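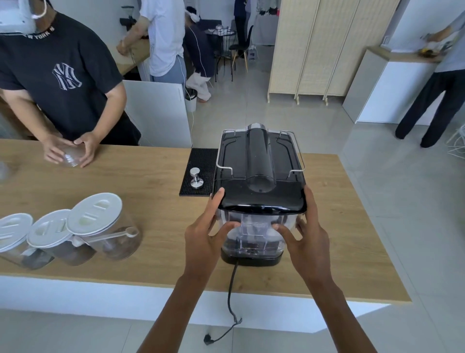
Espresso machine on a light wooden counter, with the tamper on a bar mat.

Where Did Komville's Coffee Come From?
Local history project report by Assunta Negri
Last updated: 16 February 2020

I started this project in November with one question from my grandmother's kitchen: when did people in Komville start drinking coffee at home? I expected a dull answer and got a whole box of them!

My main source was the account book of the Palumbo grocery, which the town library keeps in its back room. It has 1416 entries, and I read every one (the handwriting gets better after the first few pages, thank goodness). Coffee shows up early, but only as green beans, sold in tiny amounts just before holidays. People roasted them in a pan at home - one page even has a note about a customer who came back to complain that hers had burned.

Then the railroad reached Pladanov, and everything speeds up. Sugar gets cheaper in the book, roasted beans appear, and by the last section coffee is on almost every page next to flour and lamp oil. Chicory is there too, and I loved finding it, as my grandmother still mixes some into hers.

I also interviewed eight older residents. Six remembered a hand grinder in the house, and two still own theirs. My favorite story was about a father who would only let the children turn the crank if they sang while they did it, so that he knew they weren't eating the beans.

The hardest part was the prices. The grocer switched units halfway through and I had to redo my whole chart, which took two weekends. I would love to go on with this and look at tea next - there is a second account book that I haven't opened yet.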